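Ticket: Plate station, back kitchen
Site: Ostoddale canteen
Opened: 14/02/2019
Priority: Low (kitchen disagrees)
Status: Open

Reported: the plate arms, known to Figueiredo as the racking cell and to the kitchen as "the twins," are slower than the people they were meant to relieve. Kitchen would like to know who is relieving whom.
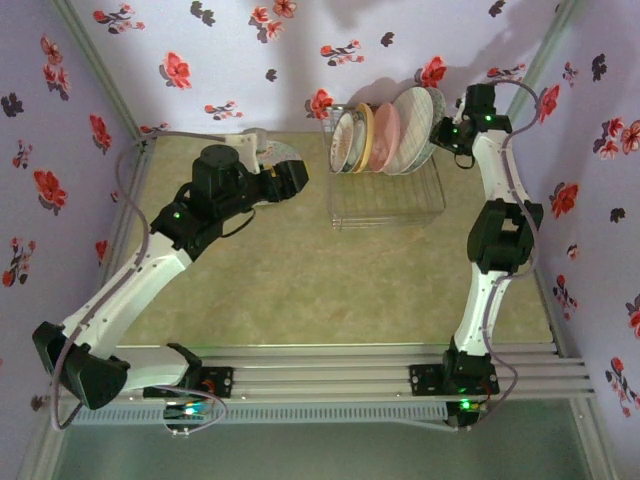
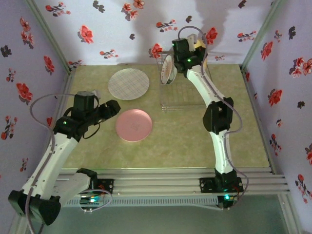

Update 1
Restarted controller. Reseated both arm cables. No faults logged. Cell is happy. Kitchen is not.

Update 2
Ran 100 plates on the Plalum schedule. 3 needed a human hand. The human had been reassigned to tray returns in August, so she walked over from there each time, and the tray returns backed up. Logged as "operator assist," a phrase she had some thoughts on.

Update 3
Setaletti asked whether staff could pre-sort plates by size before the cell gets them. Staff pointed out that pre-sorting used to be called "the job." Passed along without edits.

Update 4
Moved the call buzzer next to tray returns. Walk is shorter, buzzer is louder. Request received to make it less loud. Set volume to 2.

Still to do: put plate station hours back on the rota, which currently lists it as unstaffed. Waiting on Ostoddale office.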